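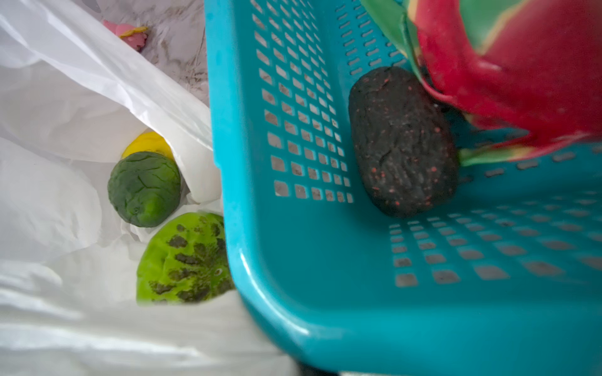 Talleck play fruit with basket – review
By Radwa Tawfik
February 11, 2025
Category: Toys and play kitchen

I bought this play fruit in January for my daughter and her cousin, who play shop almost every afternoon. Before that we had a wooden set from Prasine. It was beautiful but heavy, and after one piece landed on my foot I started to look for something lighter.

The price was 14 dollars, with the basket. I paid it myself, nobody sent me anything.

First, the fruit. The shapes are not all very realistic, and I must say this clearly because some parents want exact copies. The yellow one is smooth and glossy and everybody in our house says lemon. The dark green one has fine lines all over the skin, and here we still do not agree. My mother-in-law says custard apple, I say a lime that stayed too long in the kitchen. There is also a bright green one with a flat face and dark spots which go out from the middle like a star. My daughter sells it as melon on some days and as kiwi on other days, and the price changes too.

I like that the surfaces are different from each other. When the fruit is in a bag, the children put a hand inside without looking and try to guess what they are holding. The smooth yellow one is too easy, of course.

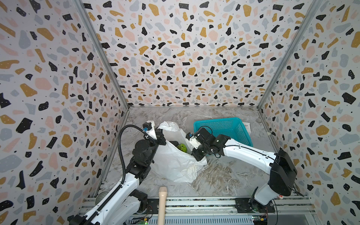 The bag is a normal white plastic one from the supermarket. It is thin, it falls down on itself, and small hands need help to keep the top open while the other person is filling it. With small children an adult must stay near, and I put the bag away in a high drawer when the game is finished. My friend Irén Szabó uses a cotton bag with her boys and I think I will do the same, although the plastic one makes the nice shop noise.

The basket is teal plastic, and for me it is the best part. It is light and it rinses clean under the tap. My daughter carries it by herself from the bedroom to the kitchen – sometimes full, sometimes with only one fruit and a sock. I would like a slightly deeper one, but for this price I can't complain much.

Cleaning is simple. I wash everything in warm water with a little dish soap and leave it on a towel overnight. I did not try the dishwasher.

What I did not like: the set had a strong smell for the first two days, and the box was impossible to close again after opening. Also, there is no list of the fruit anywhere, so if you lose one you will not know its name to ask for it.

I give it 8 out of 10. I would buy it again for a child who already likes to play shop.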